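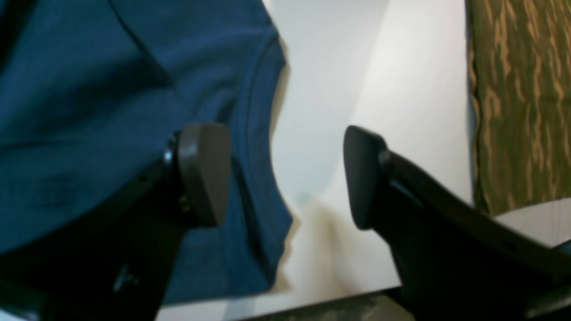 Section 3: Getting the Arm Ready for Open Day

I've run the Gurnik arm at the Delonlow open day a few times now, so this is the order I do things in. Anoma Munasinghe wrote the original version and I keep adding to it. Sorry, Anoma!

1. Hang the clothes before you power anything up. I like a mix of plain and patterned, with a good stretch of bare wall between them so visitors at the back can tell what the arm is going for.

2. Switch on the controller and load program 37 (the garment demo). Program 36 is the old one and it's way too fast for a crowd.

3. Open the gripper all the way. You should have two black fingers with a clear gap between the gray pads.

4. Check the small round screw beside the pad. Finger-tight won't do, so give it a snug turn with the driver from the Kasten drawer.

5. Jog the arm up to the fabric at slow speed. Stop when one finger just meets the cloth, then save that spot as your start point.

Note: If you swap a shirt for a thicker one, save the start point again. I skipped this in January and spent the whole first demo grabbing air.

6. Do three dry runs with the doors still closed. If it's going well, let Francine Lemieux know at the front desk and she'll send in the first group.

CAUTION: Keep scarves, lanyards and long sleeves away from the fingers. Kids love to reach for the pads, so stand on the open side of the table and keep one hand near the stop button.

If you get error 127, the gripper didn't close in time. Press Reset, open the fingers, and go back to step 5.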